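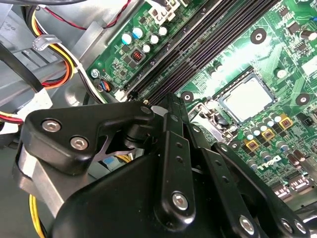

Kamonchanok Wongsuwan，Usa Pongsiri，Dymphna Ó Dálaigh
Susberg 技术学院 机电课程组
通讯作者：Usa Pongsiri

3 任务设置与数据采集

3.1 课程背景

本文数据全部来自“装配与操作”课程的期末项目，参与学生共33人，分组完成同一项任务：用装有平行连杆夹爪的机械臂对台式机主板上的处理器进行拆装。课程此前两届以积木插拔为题，学生在学期中段即可完成，后半程缺乏可供讨论的失败样本。本届改用处理器拆装，主要考虑其接触过程的公差小、遮挡严重，并且错误类型容易由学生自行标注。

各组使用相同的末端执行器和相同的腕部相机安装件，控制软件由课程组统一提供，代号 Stallden。学生可以修改轨迹生成与抓取参数，不得改动底层力矩限制。该限制在学期初由助教 Rungnapa Sombatkul 设定，之后未作调整。

3.2 工作空间

机箱侧盖拆下，主板留在机箱内，不取出单独固定。这一点与多数桌面装配基准不同。主板裸放时，夹爪可以从任意方位接近插座；留在机箱内时，驱动器支架、电源线束和内存插槽共同限制了接近方向，学生必须在规划阶段处理这些约束。图1为腕部相机视角下的一个时刻，插座为空，夹爪位于开放的机箱内部，插座一侧是成排的黑色内存插槽，另一侧是供电区的电容与电感。

从图1还可以看出腕部视角的主要困难：夹爪自身占据画面下半部分，指部连杆压杆与插座的边界相互遮挡。我们没有加装第二路固定相机为策略提供输入。课程要求学生在单一腕部视角下完成任务，以便各组结果可以直接比较。

线束的处理没有统一规定。部分组在开始前用扎带收拢电源线，部分组保持原状。我们在元数据中为此设置了一个二值字段，但填写质量不一，后文的分析没有使用该字段。

3.3 任务分解

一次完整操作分为取出、转移和放入三个阶段。取出阶段从夹爪进入机箱开始，到处理器完全离开插座为止；转移阶段包括处理器在夹爪中的姿态调整；放入阶段以处理器落入插座、指尖松开为终点。压杆的开合由学生手动完成，不计入机器人操作时间。

阶段边界由操作者在遥操作界面上按键标记，事后由另一组学生复核。复核时若双方标记相差超过1000毫秒，则该片段交由 Dymphna Ó Dálaigh 裁定。争议集中在取出阶段的终点：处理器一角先抬起时，从腕部视角很难判断对角是否仍与插座接触。裁定采用保守规则，即在画面中无法确认脱离时，以下一个可确认的时刻为准。

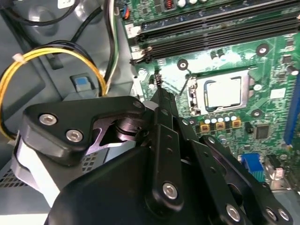
接近方向的选择对取出阶段影响较大。沿内存插槽方向进入时，指尖可以贴近插座边框，但连杆外侧容易与插槽端部的卡扣干涉；从接口一侧进入时干涉较少，腕部却需要较大的转角，相机画面中机箱壁所占比例随之增加。课程组只给出一条参考轨迹，各组最终采用的方向并不相同。策略训练时没有对接近方向做归一化，仅将其作为分组变量记录。

指尖形状也属于学生可以改动的部分。默认指尖为平面，部分组在内侧加工了浅台阶，用于托住处理器基板的边缘。台阶指尖在取出时更容易对准，放入时则需要更大的张开量才能退出，退出过程中偶有将处理器带偏的情况。两类指尖的数据在发布时分别存放。

3.4 采集流程

每次采集前，操作者先执行回零和相机曝光检查。金属散热盖的反光是曝光设置中最棘手的问题：按主板整体亮度设定曝光时，散热盖表面容易过曝，边缘检测不稳定；按散热盖设定时，插座周围的元件又过暗。最终采用固定曝光，数值由各组在自己的工位上选定，整个采集期间保持不变。自动曝光在早期试验中被禁用，原因是夹爪进出画面时亮度跳变，影响光流估计。

遥操作使用课程自制的主手，关节映射比例可调。学生普遍在接近阶段使用较大的比例，在接触前切换到较小的比例。切换动作会在关节速度曲线上留下明显的间断，我们在预处理时保留了这一间断，没有做平滑。初步比较表明，平滑后的轨迹使策略在接触前减速不足。

抓取力以夹爪电机电流近似。该夹爪没有指尖力传感器，电流读数受连杆摩擦影响，在张开与闭合两个方向上存在滞后。学生在报告中应当给出所用阈值及其标定方法，但不要求不同组之间的阈值可比。
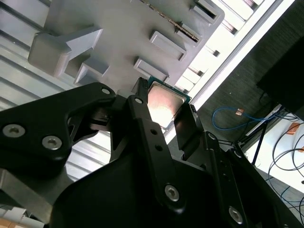 转移阶段的困难在于姿态的不确定性。处理器被指部从两侧夹持，夹持点略偏离中心时，处理器会绕夹持轴转动，散热盖平面与指面之间出现夹角。若不加修正直接进入放入阶段，一侧边缘先接触插座，触点有受损风险。有的组利用外部平面做被动对齐，有的组依靠腕部图像估计夹角后再调整手腕姿态。被动对齐的优点是不依赖反光条件，缺点是需要在机箱之外占用额外空间，并且延长了单次操作时间。

图像估计方法的误差主要来自散热盖边缘与基板边缘的混淆。两者在腕部视角下间距很小，光线偏暖时绿色基板的色调也不稳定。Bunton 组在标注工具中将两条边缘分别标出，训练了一个轻量的分割网络；其余各组沿用课程提供的轮廓拟合程序。两种方法的对比见第4节。

3.5 数据筛选

课程期间共记录654次操作片段，经筛选后保留263次用于策略训练。剔除的片段包括阶段标记缺失、相机时间戳与关节状态不同步，以及操作者中途接管并手动移动处理器的情形。失败片段本身不作为剔除理由，只要记录完整，均予保留并标注失败类型。

筛选规则在学期中途修改过一次。最初的规则要求片段从夹爪处于机箱外开始，后来发现不少组为了节省时间，将夹爪停在插座上方后才启动记录。按原规则剔除会使这些组几乎没有可用数据，因此改为允许从机箱内任意位置开始，同时在元数据中注明起始姿态。这一修改使接近阶段的样本在各组之间分布不均，第5节的消融实验对此单独处理。 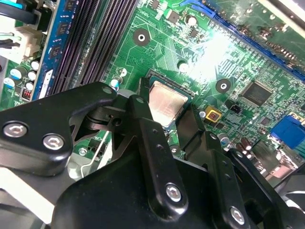
内存配置在各次采集中也未作统一。插有内存条时，靠近插槽一侧的接近空间进一步减小，并在画面中引入与板面颜色不同的大块区域。我们起初将其视为干扰因素，打算在正式采集前全部拆除；Usa Pongsiri 建议保留，理由是实际维修中很少先拆内存再处理处理器。保留后的影响在分割任务上较小，在碰撞检测上较大，原因是课程提供的机箱碰撞模型中不包含内存条。

碰撞模型由学生手工测量后用长方体近似，显卡类扩展卡、线束和散热器安装孔均未建模。规划器因此会给出从线束中穿过的路径，实际执行时依赖操作者判断后中止。中止的片段单独归为一类，不计入失败率。

3.6 标注与失败类型

失败类型由操作者在每次结束后填写，可多选，选项包括滑脱、偏转、卡边、误触周边元件和超时。其中偏转与卡边经常同时出现，两者的界限在标注手册中定义为：处理器尚未与插座接触时的姿态误差记为偏转，接触之后无法继续下落的记为卡边。放入完成的判定依据是处理器四周与插座边框的相对位置，由复核者在静止画面上完成，仅凭指尖松开不能判定为成功。

误触周边元件一项的漏报较多。轻微触碰电容侧面时，电流曲线没有可辨的变化，腕部画面又被指部遮挡，操作者往往没有察觉。复核阶段补标了一部分，但我们不认为该类标注是完整的，后续实验中的碰撞率只依据规划器日志计算，计算方法和各组的原始日志格式见附录B。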